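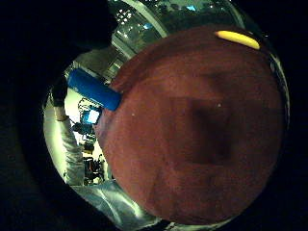 Maroon cloth, close up.

How to wash and store a dark red tablecloth

Dark red and maroon cloths lose color faster than most table linen, and a good part of it goes in the first two or three washes. I look after the linen at Stamudside, a small hall in Nokville, and this is the routine I use for plain woven cloths in cotton or a cotton blend. Check the care label first. If it says dry clean only, stop there.

You will need
A mild liquid detergent for colors
White vinegar
An old white towel
A soft brush
A cardboard tube for storage

Step 1. Test for loose dye
Dampen a corner of the white towel and press it on the hem for a minute. If it comes away pink, wash the cloth alone until the test is clean. My last one took three washes.

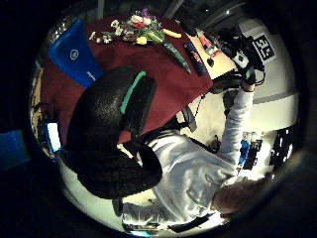
Shake the cloth outside before it goes near water. Crumbs and grit rub against the weave in the drum and leave pale lines. Flowers laid straight on maroon, as with the pink, red and white ones here, call for a closer look if they are fresh, as pollen smears the moment it gets wet. Lift it off with sticky tape. Do not brush it.

Step 2. Treat spots
Work from the outside of the mark toward the middle. For grease, rub in a drop of detergent and leave it for 11 minutes or so. For candle wax, let it harden, scrape it with a spoon, then iron over brown paper on low. Skip any stain remover with bleach in it.
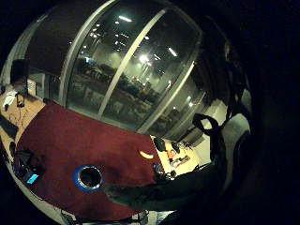 Step 3. Wash
Turn the cloth so the good side is in, fold it loosely and wash it cold on a gentle cycle. Add half a cup of vinegar to the rinse if your water is hard. Don't fill the drum more than halfway.

Step 4. Dry and press
Hang it in the shade over two lines. Take it down slightly damp and iron it on the back. Kobina Issahaku, who did this job before me, ironed from the center out, and I still do.
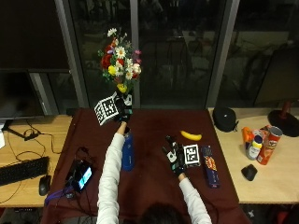

Lay the cloth once it is fully cool, or the creases will set again. Smooth it toward the edges with flat hands and check the drop on each side before anything goes on top. A tall bunch of artificial flowers like the one with the red roses and white daisies won't shed pollen, but dust it first, especially the leaves.

Step 5. Store
Roll the cloth around the tube with the good side out and cover it with a clean sheet. Keep it out of plastic and away from windows. Ours go on the bottom shelf, and I unroll them every August to check for moths.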